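Timska Owners Board > Two-arm cells > Setup and upkeep

Thread: Right gripper losing its zero after lunch, every day

dovetail_dan
Posted Jan 19, 2024

Okay, I've been chewing on this for a couple of weeks and I give up. Two-arm cell, pair of Timska arms facing a plain white table, one laptop per arm on side tables behind. The job is food handling: steamer pot in the middle, lid on the left, buns over to a plate on the right. Left arm does the lid, right arm does the buns. It runs lovely in the morning. Then we stop for lunch with the power left on, and when we come back the right gripper closes short. The software says the fingers are at the bun, but they're a few millimeters shy of it, and you get this sad little pinch at nothing.

I re-zero, it's fine for the rest of the day. Next day, same thing. Left gripper never does it. Firmware is the same on both. What am I missing?

mopsy_k
What's your homing set to? Mine did something like this when "hold on idle" was on. The motor sits there pushing on a soft limit the whole break and the encoder offset creeps. Turn it off, park the fingers open, see what happens.

dovetail_dan
Hold on idle is on for both arms, though. You'd think the left would do it too.

Celeste Pinheiro
Not if they park differently! Where does the left one sit at lunch? If it's parked open and the right one is parked closed, there's your answer. We had exactly this at Renlow and I lost a whole April to it. I swapped cables, swapped the controller, blamed the humidity, blamed my coworker (sorry, Farhad). It was the park pose the entire time.

Farhad Hosseinzadeh
I accept the apology. But I don't think it was only the park pose, Celeste. We changed the finger screws the same week, remember? The right-hand set had been torqued by feel and two of them were backing out. I still say that was most of it.

Celeste Pinheiro
It was some of it. SOME.

dovetail_dan
Ha, okay. I checked and yes, left parks open, right parks closed. I honestly never looked. Here's how my table is laid out at the moment, in case the reach matters. I'm wondering if the right arm is working too far out. 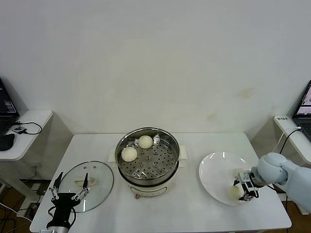
Do you need to redo the zero after you swap finger pads?
Every time, even if the new pads are the same part number, and do it with the fingers empty and fully closed.

mopsy_k
Agreed on that one. I'd add: write the offset down before and after. I keep a notebook taped to the bench. My last three swaps went from 407 to 783 counts and back again, and without the notebook I would've sworn nothing had changed.

gantry_gus
I'm going to be the grump. I wouldn't touch homing or park pose until I'd looked at the cable. If it tugs when the wrist rolls, you can get a flaky connector that reads fine in the morning and goes bad once it's been flexed all day. Put a strain relief on it. Vunedton sells a clip but a velcro strap does the same job.

Celeste Pinheiro
Gus, a re-zero fixes it for the rest of the day. A bad connector wouldn't behave that nicely.

gantry_gus
I've seen connectors behave plenty nicely right up until they didn't. Costs him a strap and five minutes.

Farhad Hosseinzadeh
He can do both. My order would be: power off, check the finger screws on the right gripper with an actual driver, strap the cable so there's slack at full roll, then change the park pose to open, then re-zero. And please change the park pose LAST, or you'll never know which one fixed it. (Yes, this is aimed at someone in this thread.)

mopsy_k
While you're in there, wipe the finger pads down too. Working over a steamer can't be doing them any good. I do mine at the end of each shift with a damp cloth and then a dry one.

dovetail_dan
Never thought about steam. How often do you replace the pads outright?

mopsy_k
When they get shiny. I know that's not a number. The Akbari pads last me longer than the stock ones, but they're a hair thicker — so zero again after.

gantry_gus
Stock pads are fine. People replace them way too early.

dovetail_dan
Update after the weekend. Two finger screws on the right were loose, one of them a full turn. Snugged those, strapped the cable, left the park pose alone like Farhad said. After lunch it was still off, but by less than half of what it was. Then I switched the park pose to open and ran the next day through: 71 picks after the break, no short closes. So I guess you both get to be right?

Celeste Pinheiro
I'll take it.

Farhad Hosseinzadeh
More than half, though. Just noting that for the record.

dovetail_dan
I'm leaving hold on idle switched on for now, and I'll look at the offset again on Friday. Gus, the strap is staying on too.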